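Chapitre 4
Le bois, une matière qui continue de bouger

Prenez une règle en bois, une vraie, de celles qu'on trouve encore au fond des tiroirs, et regardez-la par la tranche. Elle est sans doute un peu voilée. Elle a peut-être trente ans, personne ne l'a tordue, et pourtant elle ne touche plus la table sur toute sa longueur. Ce chapitre part de cette petite courbure, et je peux vous dire que c'est celui que j'ai eu le plus de plaisir à écrire !

Dans les trois premiers chapitres, nous avons traité des matériaux qui se comportent à peu près de la même façon dans toutes les directions. Un cube d'acier que l'on chauffe grandit autant en hauteur qu'en largeur. Avec le bois, il faut oublier cette commodité. Un morceau de bois a un haut et un bas, un dedans et un dehors, un côté écorce et un côté cœur, et il garde tout cela en mémoire longtemps après le passage à la scierie.

4.1 Trois directions au lieu d'une

On appelle anisotrope un matériau dont les propriétés dépendent de la direction dans laquelle on les mesure. Pour le bois, on en retient trois : la direction longitudinale, qui suit le fil, c'est-à-dire l'axe du tronc ; la direction radiale, qui va du cœur vers l'écorce ; et la direction tangentielle, qui longe les cernes de croissance.

Dans le sens du fil, le bois ne varie presque pas quand l'humidité change. Dans le sens radial, il varie nettement. Dans le sens tangentiel, il varie encore davantage, souvent deux fois plus que dans le sens radial. Retenez ce rapport, il explique à lui seul les trois quarts des planches tuilées, des tiroirs coincés et des portes qui frottent en septembre.

Pourquoi cette différence ? Il faut descendre à l'échelle de la cellule. Le bois est fait, pour l'essentiel, de tubes très allongés dont la paroi contient des microfibrilles de cellulose enroulées presque parallèlement à l'axe. L'eau qui pénètre dans la paroi se glisse entre ces microfibrilles et les écarte. Le tube s'épaissit donc, mais il ne s'allonge guère. (Imaginez une botte de spaghettis entre lesquels on glisserait des feuilles de papier : la botte grossit, les spaghettis gardent leur longueur.)

4.2 L'eau libre et l'eau liée

Un arbre fraîchement abattu contient énormément d'eau, parfois plus que de matière sèche. L'exemple du peuplier de la parcelle de Plarwood, que nous suivrons tout au long du chapitre, le montre bien. Une rondelle découpée dans ce tronc pesait 665 grammes au moment de la coupe. Passée à l'étuve jusqu'à masse constante, elle n'en pesait plus que 300. La formule est simple :

H = (masse humide – masse anhydre) / masse anhydre × 100

Faites le calcul, vous trouverez un taux d'humidité supérieur à 100 %. Les étudiants croient souvent s'être trompés, alors que tout est en ordre : on rapporte la masse d'eau à la masse de bois sec, et rien n'interdit à la première de dépasser la seconde.

Cette eau se répartit en deux réserves. L'eau libre remplit les cavités des cellules, comme dans un verre. L'eau liée est retenue dans les parois elles-mêmes. Lorsque le bois sèche, l'eau libre s'en va d'abord, et pendant tout ce temps les dimensions ne changent pratiquement pas. Puis vient un seuil, le point de saturation des fibres, situé pour beaucoup d'essences au voisinage de 30 % d'humidité. En dessous, c'est l'eau liée qui part, et le retrait commence. 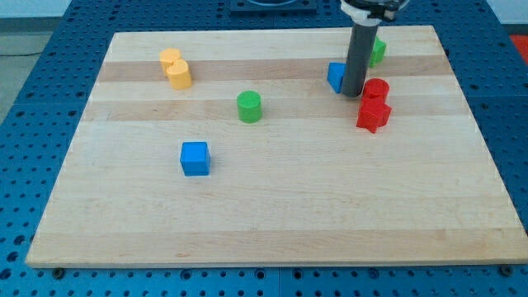
À partir de ce seuil, chaque point d'humidité perdu se paie en dixièmes de millimètre. Un bois posé dans une pièce chauffée finit par s'équilibrer avec l'air ambiant, et si l'air change, il se remet en route. En hiver, une pièce sèche lui prend de l'eau ; en été, l'air humide lui en rend. Une humidité relative de 70 % dans un atelier mal ventilé suffit à faire gonfler un panneau que l'on croyait stabilisé. J'insiste auprès de mes étudiants : le séchage n'a pas de fin, il a seulement des étapes !

4.3 Ce que les menuisiers savaient déjà

La théorie que je viens de résumer est récente, les solutions sont très anciennes. Le panneau flottant, glissé sans colle dans la rainure de son cadre, laisse au bois la place de respirer. Le débit sur quartier, plus coûteux en matière, fournit des planches dont la largeur suit la direction radiale et qui restent donc plus sages. Quant au lamellé-collé, il consiste à débiter la planche en bandes étroites puis à les recoller : les mouvements se répartissent, et aucune bande n'est assez large pour imposer sa courbure aux autres.

Dans les ateliers Singhal, où j'ai passé un hiver comme stagiaire, on laissait reposer les bandes deux semaines avant de les coller, empilées sur des tasseaux. Abhishek Bisht, le chef d'atelier, les prenait une par une et les tapotait de l'ongle près de l'oreille. Il se fiait au son pour écarter celles qui gardaient trop d'eau. J'ai comparé ses choix avec l'humidimètre pendant tout mon stage – il se trompait rarement, et jamais de beaucoup. Nous reviendrons au chapitre 7 sur la vitesse du son dans le bois, et vous verrez que son oreille avait de bonnes raisons physiques.

4.4 Avant de poursuivre

Procurez-vous une chute de planche massive, quelle que soit l'essence. Repérez les cernes en bout et tracez au crayon les trois directions. Mesurez la largeur au pied à coulisse, placez la pièce deux jours dans une salle de bains, mesurez à nouveau au même endroit. Notez les deux valeurs sur le bois lui-même, elles serviront à la section 4.6, où nous calculerons votre coefficient de retrait.

La section suivante aborde les contraintes internes : que se passe-t-il quand la surface veut se rétracter et que le centre, encore humide, l'en empêche ?

Dans le même manuel
Chapitre 3 – Les métaux : dilatation et fluage
Chapitre 5 – Colles et interfaces
Chapitre 7 – Écouter la matière
Annexe B – Tables de retrait par essence

Commentaires (3)

mathilde_r
Enfin compris pourquoi on peut dépasser 100 % d'humidité, merci ! La botte de spaghettis, je la ressors à mes élèves.

Ébéniste du dimanche
Pour le 4.4, est-ce que ça marche avec du contreplaqué ? Je n'ai que ça sous la main.

lucas
@Ébéniste du dimanche Non, les plis croisés se bloquent entre eux, tu ne mesureras presque rien. Prends du massif.

Ce site utilise des cookies pour mesurer son audience. Accepter – Refuser – Personnaliser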